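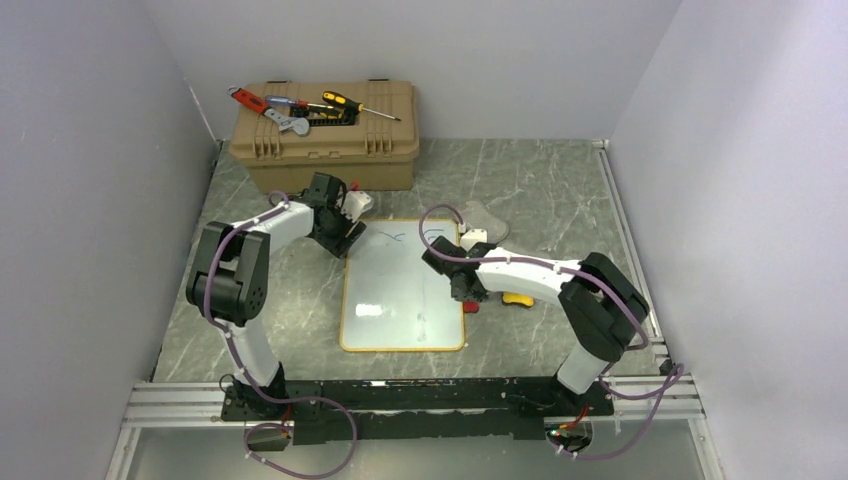
*Fig. 1. Bench with tool case, hand tools and a white board, early in the marking-out exercise.*

## Session 7: Reading a bench before you use it

Welcome back! Last time we finished wrenches, and several of you asked what to do with the tools once they're out of the case. Good question, and it gets a whole session.

Start with Fig. 1 and the closed case at the back. With the lid shut, the top of a hard-sided case makes a handy little shelf. The adjustable wrench and the screwdriver are both lying up there, so the bench in front stays free for the board. I love this habit. It costs you nothing and it saves so much hunting!

There's a catch, of course: you can't open the case until you've cleared the lid. So before you close it, take out **everything** the job calls for. Isamu Nomura, who taught this course before me at Verkdale, made his students say the list out loud. Try it once and you'll feel silly, and then you'll do it for years.

### Handles

Look at how much the handles tell you. Red on the wrench, yellow and black on the screwdriver, a bit of translucent blue on the slender tool – you can pick them out from across a room. When you buy your own set, go for bright and mixed over matching. My first set was all dark gray, and I spent a good part of one December feeling around for the right one.

### The slotted holder

The black holder on the lid has a row of small notches along the front. Slots are wonderful for small pieces (bits, short drivers, hex keys), as long as you give each size a home and stick to it. Write the order on a strip of tape if you like.

### The board

A white board lying flat is a fine place to think. Sketch the part, note which screw came from where, draw arrows, get it wrong, draw it again. The blue pen marks near the top of this one are loose curves, and that's plenty for a first pass. Leave the lower part for measurements.

### To do before next time

- Lay out tools for one small repair at home and draw the layout.
- Close the case. Do the repair without opening it again.
- Write down anything you had to go back for.
- Read Zofia Krajewska's handout on screw heads, both pages.

Bring your drawings – we'll pin them up and swap ideas. Work in groups of 2 if you'd like company.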